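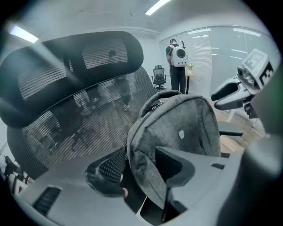

Marras Commuter Backpack, gray: three months in

Rating: 4 out of 5

I bought the Marras because my previous backpack lost a shoulder strap on the stairs at Mendport station, with a full lunch in it, and I was in no mood to compare forty models. Cosimo Piras at work had one and hadn't complained about it. Cosimo complains about the temperature of tap water, so I took this as a rave.

First, the looks. It's a gray backpack. The fabric has a felt sort of texture, heather gray with a bit of speckle in it, and a small white patch on the front so people will know you spent money. My wife says it looks like a very calm sheep. I've had two compliments on it, one of them from a man who was trying to sell me insurance. The speckle is the best thing about the color. Three months of train floors have gone into that fabric and you would have to know where to look.

It does collect lint, though. We have a white cat, and between the two of them I now keep a lint roller in the desk drawer. If you have a dark cat I imagine it's worse.

The handle on top is padded, in a darker gray, and I use it far more than the straps. It's wide enough for a whole hand, and I have carried the bag that way from the parking lot to the fourth floor with a laptop, a charger, a lunch and a library book I've been meaning to return since spring. No red line across the fingers. My old bag had a loop of ribbon up there, suitable for hanging it on a hook if the bag was empty and the hook was patient.

The zipper is right next to the handle, with a small metal pull. It runs smoothly around the corners, even when I've overpacked. The pull itself is too small. With gloves on you can forget it, and I have stood on the platform pinching at it like a man trying to pick up a dropped contact lens. I tied a piece of cord through mine in the first week. It looks terrible and works very well.

Inside there's a laptop sleeve that the tag says takes a 15 inch machine. Mine fits with its thin cover on and doesn't fit with the thick one, so measure yours. The main compartment is one big space with a flat pocket at the back. I'd have liked one more pocket for keys. They go straight to the bottom, and finding them in the dark means unloading the lunch first.

Now the thing that took the star off. It won't stand up by itself. Set it on the floor with nothing in it and it bows forward, slowly, like somebody falling asleep in a meeting. With the laptop in, it holds out a little longer. What it does like is to be leaned on something, and the best place I've found is an office chair. Mine is black mesh with a headrest, and the bag sits up against the backrest quite happily. The felt seems to grip the mesh, so there's no slow slide to one side the way there was with my old nylon one. The drawback is that I also need the chair. Renzo De Luca, who has the next desk, has started saying good morning to the bag.

I got caught in real rain once, an eleven-minute walk one Wednesday in August. The outside was soaked and took until the next day to dry, hung over the bathtub. The lunch was fine and so was the laptop. The library book has a wavy corner, but I can't swear it didn't have one before.

I paid $44 on sale at Clevstead. They also sell a bigger version with a chest strap, the Trerutard, which I tried on in the store and which made me look as if I'd be gone for a month.

Good: the handle, the color, the zipper once it's moving.
Less good: tiny pull, lint, no key pocket, can't stand on its own.

I'd buy it again. I'd also buy a second chair.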